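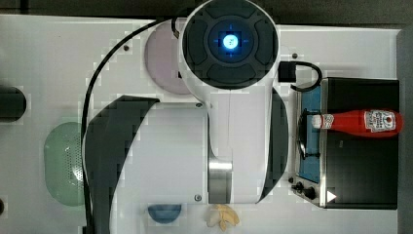
Ticket 944 — Toaster oven, uneven browning and sticky door
Opened by: staff kitchen, Vullolside
Product: Bozsik countertop toaster oven, black with stainless frame, two knobs
Status: Open (reopened once)

Original report

Bread comes out dark on the left and nearly white on the right. Same with frozen waffles. The door also hangs up for a second before it opens, and then drops faster than I'd like. We have had this oven since January and it was fine until we moved it to the white table.

Reply from Kemuvau Support

Thank you for contacting us. Please confirm that the oven is on a level surface, that the rack is in the middle slot and that the crumb tray is clean. In most cases uneven browning goes away after cleaning.

Customer

Level, yes. I put a level on it both ways. Rack is in the middle. The crumb tray had crumbs in it, as crumb trays do, so I washed it and dried it and ran two more slices. Dark left, pale right. I doubt the tray was ever the problem, but it's clean now.

Reply from Kemuvau Support

Thank you. Please make sure nothing is stored on top of the oven or touching its sides. Items on top may trap heat and may also be damaged. Please leave four inches of clearance all around.

Customer

There is a ketchup bottle lying on top of it, I'll give you that. People put things there because the table is short on space. It's off now and has been told to live in the fridge. I also pushed the plate, the green colander and the blue bowl down to the far end so there is room on every side.

I don't see how a ketchup bottle makes one side of a slice of bread darker than the other. If it does, I'd like to hear how. Ran the test again with the top bare. Same result.

Reply from Kemuvau Support

We are glad to hear the issue is resolved. This ticket will now be closed.

[Ticket closed]
[Ticket reopened by customer]

Customer

It isn't resolved. I wrote "same result." Please read the message above before closing this again.

What I've tried since:

Plugged it straight into a different wall outlet. No change.

Turned the slices around halfway through. They come out even, which tells me the heat is wrong and the bread is fine.

Filled the rack with 14 slices' worth of cheap bread over one afternoon, two at a time, and moved them one slot over each round. The pale patch stays in the same part of the oven every time.

Looked at the heating elements through the glass with the kitchen light off. The left end of the top one glows orange. The right end hardly glows at all. I would call that a bad element. I'm not a repair person, but it doesn't take one.

Door: wiped the hinges and the bottom edge of the glass. It opens a little easier. It still drops.

Reply from Kemuvau Support (second level)

Sorry about the early closure. Your notes on the top element are useful. This does sound like a worn element or a loose connection at the right end. Please do not open the housing. Can you tell us the meter reading at the outlet, and whether other appliances share the circuit? The Tivton kettle listed on your account can draw up to 2000 watts and may lower the voltage when both are running.

Customer

The kettle is in another room on another breaker. And if low voltage were the cause, wouldn't the whole element be dim, both ends? I don't own a meter and I'm not buying one for a toaster oven.

I'd like a replacement element or a replacement oven. I'll send the door with it, since it comes attached.

Reply from Kemuvau Support (second level)

Agreed, a supply problem would not normally dim one end only. We have requested an exchange unit. Please unplug the oven, let it cool fully, and take out the rack and tray before packing. Keep both; the exchange unit ships without them.

Customer

Unplugged. Rack and tray are in the cupboard. I'll run the same bread test on the new one before I agree to close anything.

Status: Waiting on exchange unit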